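Roston chess club votes to keep its clock rule

ROSTON, May 31, 2023 - The Roston Chess Club voted Tuesday to keep its ban on eating while your clock is running, ending a debate that has lasted since October and cost the club 2 members and one very good toaster. 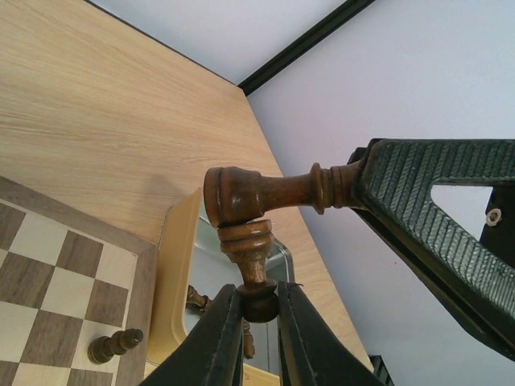 A turned chess piece in reddish-brown wood.

The motion to scrap the rule failed by a single vote. Gervasio Figueroa, who wrote it, took the loss calmly. "I'll eat before the game," he said. "I'll just resent it."

The club, which has 52 members, meets above the Saavedra bakery - a location that has not helped. Its summer open moves to Flarngate this year, where the nearest snack is a bus ride away.

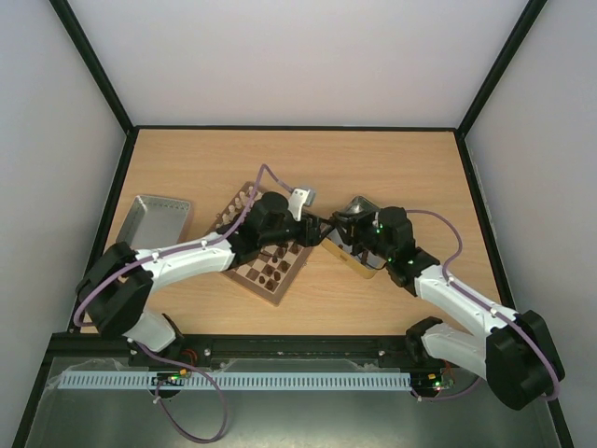

Two arms meet over a light wooden tabletop.

Entry forms are at the front desk.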